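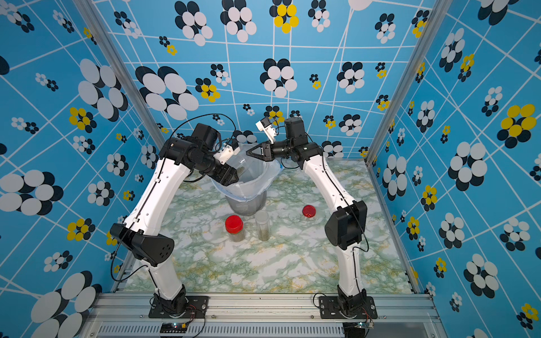 Gray bin, clear liner.

How to check who owns a small hotel before you make an offer

Start with the county deed search. Free in most places. Type the street address, not the hotel name. The Drulterham listing came up under Donati Holdings, nothing with "hotel" in it.

Next, the state business registry. Look for the managing member, write down the filing number. Ours was 817.

Then liens. Seperate search, costs $15. Dont skip it.
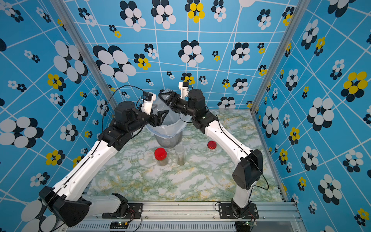
One reader wrote in to say the lien search missed a tax bill on her place, so call the assessor too.

Last, ask the seller for the operating agreement.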